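Suchbegriff eingeben Suchen Erweiterte Suche

Rippstrick

Rippstrick (auch Rippware) ist eine Maschenware, bei der rechte und linke Maschen in Längsrichtung abwechseln. Dadurch entstehen senkrechte Rippen, die den Stoff in der Breite stark dehnbar machen.

Herstellung

Gestrickt wird auf Maschinen mit zwei Nadelträgern. Nach der Anzahl der nebeneinanderliegenden Maschen unterscheidet man 1:1-, 2:2- und breitere Rippen. Bei Babykleidung überwiegt die feine 1:1-Rippe aus Baumwolle, bei Winterware sind Stoffe bis 250 g/m² üblich. In Cluditz stellte die Strickerei Tokarz Rippware für Bündchen her — zuletzt auf 3 Rundstrickmaschinen.

Verwendung

Rippstrick dient für Bündchen, Unterwäsche und Säuglingskleidung. Bedruckte Ware wird meist nur mit kleinen Motiven versehen, weil große Flächen beim Dehnen verzerren.
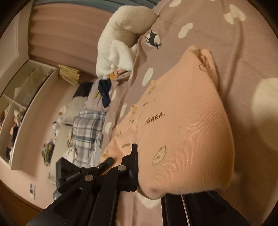
Babykleidung aus geripptem Strick mit kleinen Comicmotiven

Pflege

Baumwollene Rippware wird auf links gewaschen und liegend getrocknet.

Kategorien: Maschenware | Textilkunde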